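# The arm that wouldn't let go

It began with a small cloth, as these things sometimes do. The sorting station at Clulura had been running happily for most of the spring, picking toys and odds and ends out of a tray and posting them into boxes, and everyone had got rather fond of it. Then one afternoon in June the gripper closed on a piece of fabric, lifted it, and would not open again. 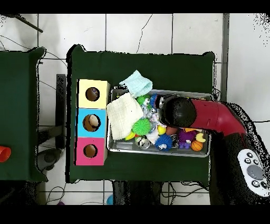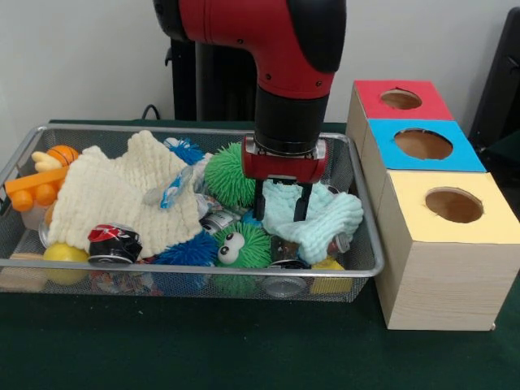
*The sorting arm over its tray of toys and cloths, with the three coloured boxes alongside.*

I went to see the team a few weeks later, and they were kind enough to make me a pot of tea and tell me the whole story, which took a good deal longer than the fault did. Cloth had always been the awkward customer. A ball is a ball wherever you grab it, but a washcloth folds over on itself, hides whatever is underneath and leaves a corner trailing where you least expect one. The arm had managed 1,220 picks without a serious stoppage before the day in question, and I think people had stopped watching it quite so closely.

A loose thread had worked its way in behind one of the fingers. The finger stalled, and the software – a package called Sturno, which the team otherwise speak of with real affection – took the stall to mean that it was holding something nice and firmly. So it squeezed harder. Then it set off for the box with the cloth still attached to the rest of the pile, and dragged the tray up to 200 millimetres across the table before somebody reached the stop button.

No one was hurt and the tray was only scratched, but the part that bothered them came afterwards. When they went back through the log they found 292 small warnings about finger current, all of them recorded faithfully and all of them filed where no human being was ever likely to look. The thread, or others like it, had been catching for days!

The repair itself was cheap. Horgan, the workshop along the road, made up a pair of smooth covers to close the gap behind the fingers, and the squeezing force now has a ceiling that the software can't raise by itself. Any pick that stalls for 5 seconds ends with the arm standing still and a buzzer going off, a horrible noise, I must say, and I heard it twice before I'd finished my tea.

There was some talk of leaving fabric out altogether and sticking to hard toys. Their partners at Dusex were all for it. The team at Clulura said no, quite gently, and the cloths have stayed in the mix, though they are checked for loose ends each morning and the frayed ones go in a drawer.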